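Call for participants: two-arm handling demonstration and open day, Gastodbridge

Reference: 1302
Location: Gostell workshop, Gastodbridge
When: August, one day, 9:30 am to 4 pm
Positions: 17 participants
Payment: $225 for the full day, lunch supplied

Gostell is looking for adults to take part in a demonstration day at its Gastodbridge workshop. The day is built around two-arm handling of small packaged goods, mainly pill bottles. Participants will operate the arms, watch other people operate them, and give written feedback. Visitors to the open day will be in the building at the same time and will be able to watch from behind the floor tape.

The work is part of the Tuhumury program, which looks at how people with no robotics background learn to control a pair of arms at a shared table. The program is run from Gastodbridge, with task design by Fetberg.

What the day involves

Participants attend in small groups. Each group has a morning block and an afternoon block, with a break of at least one hour between them. Outside those blocks you are free to look at the other stations, sit in the lunch room or leave the building, provided you sign out at the front desk and are back ten minutes before your next block.

The morning block covers basic control: opening and closing the grippers, bringing each arm to the middle of the table, and moving one arm while the other holds position. There is a short set of exercises on the bare tabletop before any object is handled.

The afternoon block covers bottles. The task sheet asks for a bottle to be picked up by one arm, passed to the other and set down upright inside a marked area. Bottles of different widths and heights are used, and the order changes between participants. All bottles are empty. A dropped bottle is recorded and the attempt continues; there is no penalty and payment does not depend on your results.

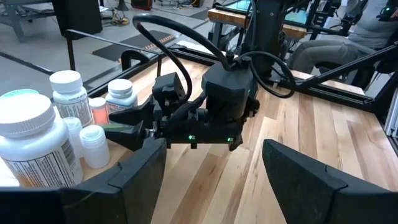
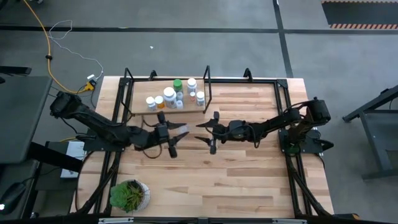

Two-arm station with pill bottles, Gastodbridge workshop.

You will spend part of each block observing. Observers fill in a one-page form for each attempt, noting where the operator stopped, where the arms came close to each other and whether the operator asked for help. Forms are in English. Staff can read them aloud and write down your answers on request.

At the end of the afternoon block there is a group discussion of 40 minutes, led by Ningsih Menon. The discussion is audio recorded.

Who can apply

You must:
— be 18 or older on the day
— be able to attend both blocks
— have use of both hands for light, repeated movement, or tell us what adjustment you would need
— be able to read a printed label at arm's length, with glasses or contact lenses if you wear them
— be comfortable being watched by members of the public while you work

No technical experience is required. We would particularly like to hear from people who handle small packaged items in their current or past work: pharmacy assistants, warehouse pickers, aged care staff, packing line workers and similar.

You cannot apply if you have been paid to operate robot arms in the last two years, if you took part in an earlier Tuhumury session, or if you are an employee of Gostell or Fetberg. Family members of employees may come to the open day as visitors.

If you have a pacemaker or other implanted electronic device, contact us before applying. We will send you the equipment information so that you can discuss it with your doctor.

Conditions in the workshop

The workshop has a concrete floor and is cool in the mornings. Wear closed, flat shoes. Long hair must be tied back, and scarves, lanyards and loose bracelets must be removed before you enter the taped area. Lockers are available and take a one-dollar coin, returned after use.

Operators may sit or stand. Tell us on the application form which you prefer. The longest unbroken period at the controls is 20 minutes. You can stop at any time by telling the staff member at your station, and you do not need to give a reason.

Only staff may reach over the table while the arms are powered. If a bottle rolls out of reach, leave it. A staff member will pause the arms, put the bottle back and restart the attempt. The same applies to bottles that fall to the floor.

Each station is supervised by one staff member who has no other duties during the block. A safety briefing is given at 9:30 am and repeated at 12:45 pm. Participants who miss the briefing for their first block cannot operate the arms, but may still observe and will be paid half the daily amount.

Recording and use of data

Arm movements, gripper positions and video of the table are recorded during every attempt. The video may include your hands, clothing or part of your body. Faces are blurred before any video leaves the workshop. Recordings are stored under a participant number, and the list linking names to numbers is destroyed once payments have cleared.

You may withdraw your recordings up to 30 days after the session by writing to us and quoting your participant number. Withdrawal does not affect payment. Audio from the group discussion cannot be withdrawn for one person only, but your comments can be left out of the written transcript.

Open day visitors are asked not to film participants. Signs to this effect will be placed at the entrance and beside the stations.

Payment and travel

The payment of $225 is made by bank transfer within ten working days. Travel is not reimbursed. The workshop is a short walk from the Route 17 bus stop, and there is free parking in the rear yard — enter from the lane, as the front driveway is kept clear for deliveries. Bike racks are beside the rear door.

The entrance, lunch room, washrooms and workshop are all on ground level. One station can be set at a lower height for wheelchair users. Please ask for it when you apply, as setting it up takes most of the day before.

How to apply

Application forms are available from the front desk at Gostell, Unit 4, 1251 Lane Road, Gastodbridge, or by email from the participant office. Quote reference 1302 in the subject line. The form asks for:
— your name, age group and contact details
— your current or most recent occupation
— whether you are left- or right-handed
— any adjustments you need
— sitting or standing preference

Do not send a résumé. Applications are considered in the order they arrive, with some places held so that the group includes both left- and right-handed people and a range of ages. Everyone who applies will get a reply. Applicants who are not placed can ask to go on the reserve list, and reserves called in on the day receive the full payment even if they do not get to operate the arms.

Successful applicants will be sent a consent form and the task sheet one week ahead. Read both. The signed consent form must be handed in at the front desk on arrival.

Questions about the tasks and equipment go to Rizal Krishnan, station lead. Questions about consent, recordings or the group discussion go to Ningsih Menon. Both can be reached through the participant office from 9 am to 3 pm. Applications close when all places and the reserve list are filled.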